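Where Do the Pens Go? A Small Study of Borrowed Stuff in the Moynihan Building
Project report, Intro to Research Methods

I picked this topic because I lost three pens in one week and got mad about it. My first idea was a survey on sleep, but half the class was doing sleep, and my instructor said to look at something that bugged me. So, pens! And then scissors, tape and chargers too, because people kept bringing them up when I asked about pens.

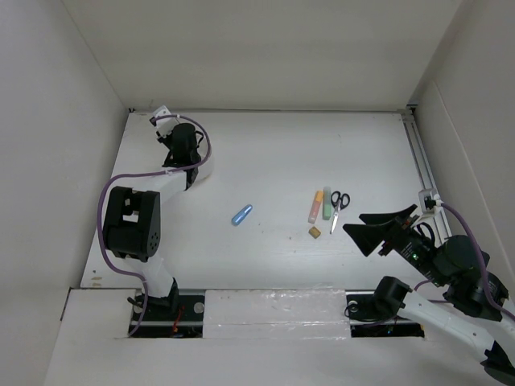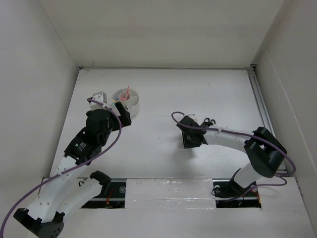 My question was pretty simple: when students borrow a small thing in a shared room, do they give it back, and does it matter who they borrowed it from? I read a few articles first (the list is at the end of the binder copy) and most of them were about office kitchens and teaspoons, which was more fun than I expected.

I made a short form in Nomo, the free survey tool the library pays for, and put the link up by the printers and in the Notov lounge. I got 66 answers. One was blank all the way down, so I worked with 65. I also kept a notebook for two weeks and wrote down every time somebody borrowed something from me, which made me kind of annoying to sit next to.

What people told me: almost everyone said they return things to a friend. When the thing came out of a shared cup or drawer, 18 people said they had kept something in the last month, and most of those said they didn't notice until they got home. A lot of them wrote extra comments, and the word "accident" came up over and over. Chargers were different — people said they would feel awful about keeping a charger, even one with no name on it. I guess price matters, but I didn't ask about price, and I wish I had.

My notebook was less clear. My pens mostly came back, but everybody knew I was writing it down, so I can't say much from that. I should have had a friend do it without telling anyone what the notebook was for, though then I'd have needed to fill out the longer consent form.

I also tried one small change. In the Edetti reading room I tied a tag that said "lives here" on the scissors and on half of the pens. On Thursday of the second week the tagged ones were still in the cup and most of the plain ones were gone. It was only one room, and the tags are ugly, so maybe people just didn't want them.

If I did this again I'd use more rooms and run it for a whole semester. The report limit is 2,000 words for the binder copy, so the full comments and my notebook pages are in there, and this is the short version for the class page.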